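Jewelry sorting thread — tangled chains, what are you keeping yours in?

tinbox_mags
May 21, 2025
Ok so finally emptied the jewelry drawer onto the bed. Rings, bracelets, chains, all of it going in a heart tin with white padding. Tin came from the Prindville flea market, paid 8 bucks. Question is do I keep chains in with the rings or seperate. Pics:
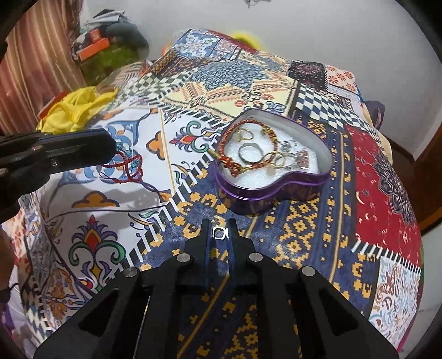
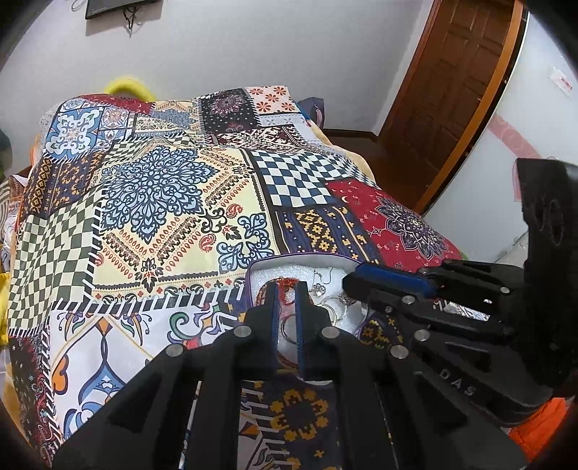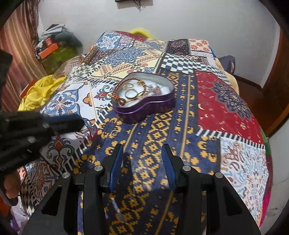
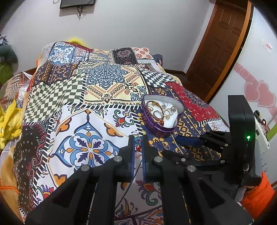 Jewelry on the patchwork spread, last one has a ring still out on the navy and yellow part

rustyclasp
Separate. Always. Look at the dark chains in your third pic, already a tangle on the right side.

oddsock40
Disagree. Mine have lived together for years, no problem. Just clasp them before they go in.

rustyclasp
Clasping doesn't help the thin ones. Had a Vadent chain knot up so bad I paid 21 dollars to get it undone. Fine silver one in pic 2 would be first to go.

tinbox_mags
ugh ok. The thin one is my favorite too

lintroller
What's the squared off ring in the first photo?? Love that shape

tinbox_mags
Craft fair last November. Wear it on my thumb mostly

pearl_and_pin
Is that padding glued down? If its loose cut slits in it and stand the rings up. Drondeck sells ring foam by the strip but it's overpriced imo. And I'd sort on a plain towel, small stuff vanishes on a print that busy.

tinbox_mags
Not glued. Will try slits tonight. Towel — yeah, fair. Bedspread stays on the bed though, not up for debate lol

oddsock40
Bedspread is great, leave it alone. Still say chains are fine in there

rustyclasp
Drinking straw. Thread the chain thru, close the clasp. Done

tinbox_mags
trying the straw thing first, will post how it goes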